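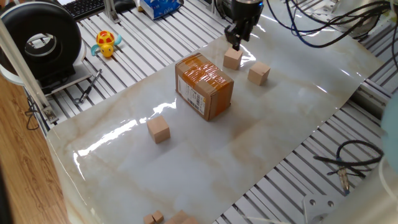 **October 2025 - geocoding notebook, birth weight project**

A long day with the address file, and a better one than I expected when I sat down with my coffee this morning! Writing it all out while I still remember which script did what, so forgive the rambling.

We started with 187 records that wouldn't match to a census tract in the August run. I had been putting these off (everybody has, I think, going by the dust on the folder), but Valentyna Dovhaniuk had a free morning and we sat down with them together, which made it go so much faster. She reads the street names out loud and I type, and between us we catch things neither of us would catch alone.

Most of the trouble was plain old spelling. Plusholm Road has been entered as Plus Holm, Plushome, and in one stretch of records as just "Plus," and the matcher gives up on every one of them. I added the variants to the alias table and reran, and 89 records dropped straight into place. Lovely feeling. Valentyna wanted to stop for lunch right there on a high note and I couldn't argue.

After lunch we took on the harder ones. 17 have only a PO box, and we went back and forth on these for a good while. The old rule was to place them at the post office, but that piles rural mothers into the middle of town and makes the town tract look worse than it is - exactly the tract we're trying to say something careful about. For now I've coded them as county only and left them out of the tract-level rates. They stay in the county totals. I want to see the low birth weight map both ways before we settle it, so please don't delete the old placement column, whoever is in the file next.

The rest are still sitting in the review sheet. A good many look like apartment buildings where the unit number got stuck onto the house number, so 4 and 12 become 412 and the address lands off the end of the street. I think a short rule could split them, but I'm tired and I don't trust myself with string rules after four o'clock.

Two small things about the model, while I'm at it. The smoothed rates for the northern tracts moved more than I liked when I changed the neighbor list from shared borders to shared borders plus corners. I've kept both outputs in the Heltix folder with the date in the file name. And the prenatal care variable still has the old cut point in it, the one from before Rizvi's note. I need to rerun with first trimester coded the new way before anyone quotes a number out of that table, me included.

Valentyna also pointed out that the tract boundaries we're using for Wano are from the older file. She's right, and I feel a bit silly, as I've looked at that map all summer - one of the tracts there was split in 2 and we have it as a single big piece. Births are few there, so the rates will be jumpy once it's divided, and we may end up suppressing both halves.

To do:

- split-unit rule for the apartment addresses, tested on a copy first
- new boundary file for Wano, then redo the neighbor list
- rerun prenatal care with the new coding
- both versions of the PO box map, printed, same color scale
- ask Valentyna for her list of street renamings (she has it on paper)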